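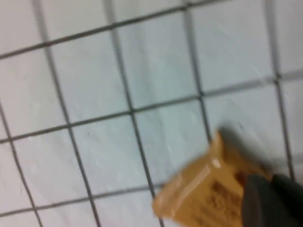
*The gridded white surface, lines running on the diagonal.*

27 Dec 2022

Quiet day in the shop, which meant a whole day for the marbling bath, and I am so pleased with what came out of it! Writing it all down while my fingers are still blue.

Where things stood: the Vanier batch of size (carrageenan, the older bag) went stringy on me twice, and the colors sank in little commas instead of spreading. I blamed the paint. Cherry Mae Lagman blamed the water, and she was right. I switched to distilled, blended it in short bursts, then left it overnight in the cool corner under a sheet of newspaper. By this morning it poured like thin cream with hardly a bubble in it.

**Bath**

- Carrageenan from the Moodley order, the new bag, blended into distilled water and rested overnight
- Skimmed with newspaper strips before every print – don't skip this, even if the surface looks clean
- Shop thermometer said 78 when I started (F), and I turned the heater down after that

**Paper**

Alum is where I've been sloppy. I used to sponge it on wherever I happened to be standing and hope for the best, and then wonder why I got pale bars across a finished sheet. Today I sponged in one direction, then across, and penciled an X on the back of every sheet so I'd know which side was treated. Stacked them damp between boards with a light weight on top. No pale bars at all! The Bullstead text paper takes alum beautifully and doesn't curl much. The heavier Bullstead cover stock still buckles at the corners, and I lost two sheets of it to trapped air before I remembered to lay it down from one corner and let it roll away from my hand.

**Color**

Indigo first, then the warm gray, then a very little ochre. Ox gall is fussy: the indigo wanted one drop in the small jar, the gray wanted three, and the ochre wanted none until I added the black, and then suddenly it needed two. I keep hoping for a rule and there isn't one, you just test a drop in the corner and watch how far it runs. It should open to something like a jar lid and stay there. If it races to the edges, add paint. If it sulks, add gall.

Best pattern of the day was a plain gel-git, up and back, then across, then one pass with the wide comb. I pulled the comb too fast on the first try and got ripples at the far end (kept it anyway, it would make nice labels). Slow and steady on the second, and the lines came out so crisp I yelled. Nonpareil after that, also good, though the comb has a bent pin near the left end and there's a wobble in the same spot on every sheet. Fix the pin!

The stone patterns I did at the end are muddier than I'd like. By then the size was tired and full of stray color, and I should have stopped and poured fresh.

**For the Dotik job**

They want endpapers for 500 copies of the poetry book, and one sheet cuts down to a pair, front and back. So 500 good sheets plus spoilage, all from one palette, delivered in April. It's a lot of combing and I can't wait. Cherry Mae thinks we should do it in short sessions with fresh size each time and sort the sheets by shade afterward, so that neighbors on the shelf look like cousins. I like that much better than chasing an exact match.

**Still to do**

- Straighten or replace the bent comb pin
- Write the gall drops on the jar lids in paint marker, pencil rubs off
- Try the gray without ochre, it may sit better next to the Dotik cover cloth
- Rinse test: half of today's gel-git sheets got a rinse under the tap, half went straight to the rack. Compare for rub-off once they're fully dry
- Order more alum from Moodley, the tub is down to crumbs
- Cherry Mae, please don't throw out the rippled sheet, it's the one on the top rack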